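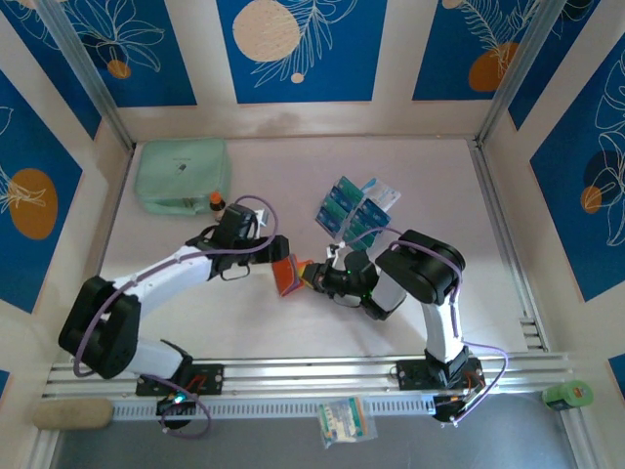
Loukia Chatzigeorgiou told us on the first visit that the part she misses least is the reaching. Eight hours of reaching into bins, turning things over, putting them in bags. What she does miss is talking while doing it. You can't really chat across a cell, she said, you end up looking at the screen.

That more or less became our project question. We wanted to know what happens to the packing job when two arms take over the handling, and who picks up whatever is left.

Where we went

Birngate, the kitting site run by Pappas. They make up small mixed orders – pouches, bottles, packets, tape, that kind of thing. No two bags the same, which is why it stayed manual for so long. The two-arm bench is called Urnus on site and everyone uses the name like it's a coworker. Software is from Altalum. We had three visits starting in February, plus phone calls. We asked for shift rosters and only got part of them so anything about hours is from interviews.

What the arms do

Both arms work over one table and can meet in the middle, so one can hold an item and the other can take it from the other side. That handover matters more than we expected. A person turns an item over in one hand without thinking about it. With the arms it's a planned step and it's slow. Soft things are the worst, a zip pouch folds differently every time.

The log we were allowed to copy from covers 1,751 picks. 298 of those needed a person to step in. That's 17 percent, so about one in six. We did not get to see how long each stop took, only that it happened. Staff guesses were anything from a few seconds to "long enough to get annoyed."

What changed for people

Before: 8 packers on the line, all doing the same job, swapping stations when they got bored.
Now: 6 on the line, two moved to goods-in. Nobody was let go, management was clear on that and the packers we talked to agreed. But one of the two in goods-in didn't want the move and said so.

The six don't pack as much. They load the table, clear stops, check bags, fix labels. Job title is still packer. Pay grade is the same too and this came up in every single interview. People feel they are doing a technician's work in small pieces – reading error codes, deciding if its safe to restart – without the title. The team lead said a new grade is "being looked at."

Wrists and shoulders are better, four people said this without us asking. Tiredness is different. More standing and waiting, then three stops in a row.

Training was one afternoon. Most learned the rest from Loukia, who kept a notebook of stops and what cleared them. The notebook isn't official but it lives by the bench and new people get pointed to it before the manual.

Problems with our study

Small group. Day shift only. We teh students were walked around by a manager on visit one, and people talked more freely on visits two and three. We should of asked about the pay grade earlier, we only added it to the question sheet after it kept coming up.

What we'd suggest

Write the stop clearing into the job description and grade it. Give Loukia paid time for the notebook, or make it a proper document with her name on it. Rotate people off the bench every two hours. Log how long stops last.

Still to add: interview sheet, consent form, bar chart of stops by item type (waiting on the second log file).

Last updated: Apr 25, 2022

Related reports
Self-checkout and the front-end supervisor
Night shift scheduling by app – who gets the weekends
Barcode gloves in a parts warehouse
Talking to coworkers over machine noise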